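Copa e cozinha: o que já se pode confiar às máquinas

Caderno de manutenção dos espaços comuns — edifício Fullum

A pergunta chega com frequência aos serviços de apoio: pode uma máquina encarregar-se da arrumação da copa? Em dezembro, a resposta continua a depender da tarefa. As indicações seguintes destinam-se aos responsáveis de piso e às equipas de limpeza.

Tarefas com objetos rígidos

Jarros, frascos e recipientes de forma estável são os mais acessíveis a um braço automático. Recomenda-se manter um lugar fixo para cada peça e deixar livre a borda da bancada. O moinho de café deve ser desligado da tomada antes de qualquer limpeza, manual ou automática. O jarro de leite em inox lava-se logo após o uso, com água morna e detergente neutro, e seca com a boca para baixo.

Tarefas com materiais moles

Película, sacos e panos mudam de forma a cada toque, e uma prega pode esconder a borda por onde o material deveria ser agarrado. Fotis Michailidis, responsável técnico da Urkmont, considera que a dobragem e a colocação de sacos exigirão ainda supervisão humana — mesmo em espaços pequenos e bem iluminados.

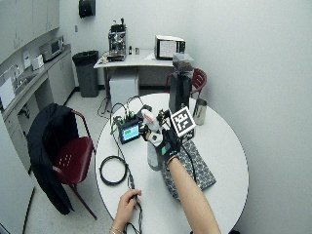
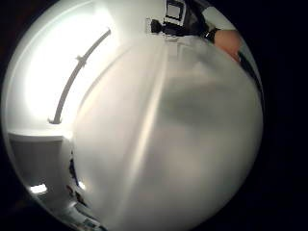 Trabalho numa copa: na primeira imagem, mão com luva de sensores junto ao moinho de café; na segunda, material claro e translúcido visto de muito perto.

Para quem executa estas tarefas à mão, mantêm-se as regras habituais:

Abrir o saco do lixo antes de o levar ao balde e dobrar a margem sobre o rebordo.
Cortar a película sobre uma superfície seca, em folhas um pouco maiores do que o recipiente.
Enrolar os cabos em laçada larga, sem os apertar.
Retirar casacos e cadernos da zona de trabalho.

Avaliação

O piso Solberg propôs um ensaio de 3 semanas, limitado à recolha de jarros e copos. A limpeza da máquina de café e a mudança dos sacos ficam a cargo das equipas, todas as sextas-feiras, depois do fecho da copa. Os pedidos de material são dirigidos ao armazém Gurham, extensão 815.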